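3.2 Sorting trial, household items

The second trial used items of mixed shape from the Riklow set. Two gray metal bins stood one behind the other, and all items for a run started in the near one. Kerstin Eichhorn set the starting layout; Hauke Kuhlmann kept the log. The full series came to 19 runs.

Long items were laid at different angles — the wooden hairbrush with its bristles up, the green-handled bottle brush on a slant. The blue bowl went near the front wall. 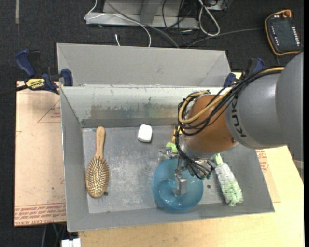
3.3 Log format

Each run has one line in the log: run number, item, start bin, end bin. Runs stopped early are marked S.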